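Notebook > Club Nights > Towels

Print this page | E-mail this post

October 2018

Fokcombe Robotics Club has 15 members and one robot, so you can work out how much of an evening each of us spends holding a clipboard. I have become very good with the clipboard.

This term's task is folding. Elīna Rebane picked it, on the grounds that we all know how to do it and would therefore be properly humbled. She was right about the second part. Our program is called Urio, it lives in a folder named Fuster for reasons lost to a previous president, and as of tonight it runs to 3,249 lines. My grandmother can fold a pillowcase while arguing on the phone.

The trouble is corners. Cloth has them right up until you let go, and then it has opinions. Temitope Lawal rewrote the pinch routine twice this week and wants the left hand to hold still while the right one does the traveling -- sensible, and also how the rest of us were taught at age 4. 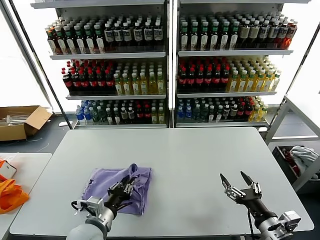
So the new rule is one hand down before the other one moves, with no exceptions for people who are in a hurry to get home. I get to try my own version next, which mostly means I get to hand over the clipboard.

Contact | Copyright Ludura Notebook | Back to top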